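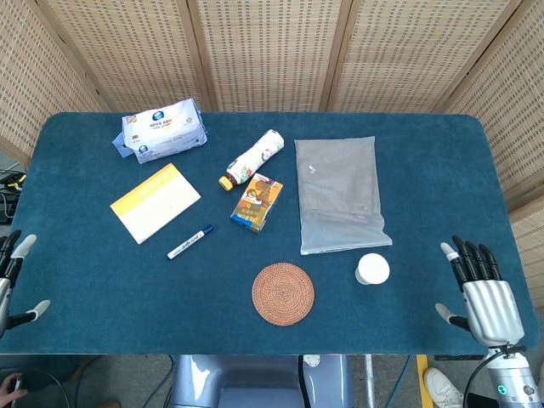 Last changed: September

# Call for participants: household paper and handwriting legibility study

Pradine is recruiting adults for a study of how everyday handwriting changes with writing surface, writing instrument and time on task. The study is run from the Heffernan building, second floor, and is paid. Applications are open until all places are filled.

## Background

Most published work on handwriting legibility uses school-age writers, lined paper and a ballpoint pen. Much adult handwriting is done under other conditions: shopping lists on small pads, phone messages on scrap paper, labels on freezer bags, notes on a whiteboard. Legibility in these conditions is usually judged by the writer, who already knows what the note says. In this study the notes are read by other participants, who do not.

The results will be used to revise the Bestach legibility scale, an eight-point scale our group uses to score short handwritten notes. The current version performs poorly on notes of fewer than five words and on mixed print and cursive.

## What participation involves

Each participant attends 2 sessions. The second takes place at least one week after the first.

**Session 1 (writing).** You are seated at a table and listen to short messages over a loudspeaker. You write each message down once, at a pace set by the recording. Materials change between blocks. They include a small notepad, loose sheets, adhesive labels, a ballpoint pen, a soft pencil and a whiteboard marker. Breaks are scheduled between blocks and can be extended on request.

**Session 2 (reading).** You read notes written by other participants and type what you believe each one says. You do not see your own notes. Response time is recorded, but there is no penalty for a slow answer. Items may be left blank.

Across both sessions you will write 30 messages and read 200. The messages are ordinary household and workplace content (quantities, times, street names, short instructions) and contain no personal information.

## Eligibility

You can take part if you:

- are 18 or older
- read and write English daily
- have normal or corrected-to-normal vision
- can hear recorded speech at conversational volume, with or without hearing aids
- can sit and write for the length of a block, which is 8 minutes

Left-handed writers are underrepresented in our existing data and are encouraged to apply. Neat handwriting is not required. Applicants who consider their handwriting difficult to read are eligible on the same terms as everyone else.

You cannot take part if you have had an injury or surgery to the writing hand in the past six months, or if you took part in the earlier Skaditero note-reading trial. The message lists overlap, and prior exposure would affect reading scores.

## Payment

Payment is made by bank transfer after each session. If you withdraw during a session, you are paid for that session in full. Public transit fares are reimbursed against a receipt. Parking is not reimbursed.

## Data handling

Written notes are scanned and stored under a participant number. The list linking numbers to names is kept separately and destroyed when payment is complete. After that point we cannot identify or remove an individual's notes, so requests for removal must reach us before the second payment is issued.

Scans may be reproduced in publications as short excerpts. The consent form has a separate box for this use. Leaving it unchecked does not affect your participation.

## Practical information

- Sessions start at 9:30 a.m., 1:00 p.m. or 5:30 p.m.
- Bring reading glasses if you use them for close work.
- Pens and paper are supplied. Do not bring your own, as ink and nib differences are controlled.
- Phones are switched off and left in a locker during sessions.
- The building has step-free access from the rear parking lot. Table height can be adjusted if requested in advance.

## How to apply

Complete the screening form at the Heffernan front desk or request a copy by mail from Pradine. The form asks for your age range, writing hand, first language and preferred session times. Incomplete forms are returned once for correction.

Applicants who meet the criteria are sent an information sheet, the consent form and a proposed pair of session times. Please confirm or decline both times together. Applicants who are eligible but not scheduled are placed on a reserve list and contacted if a place becomes available.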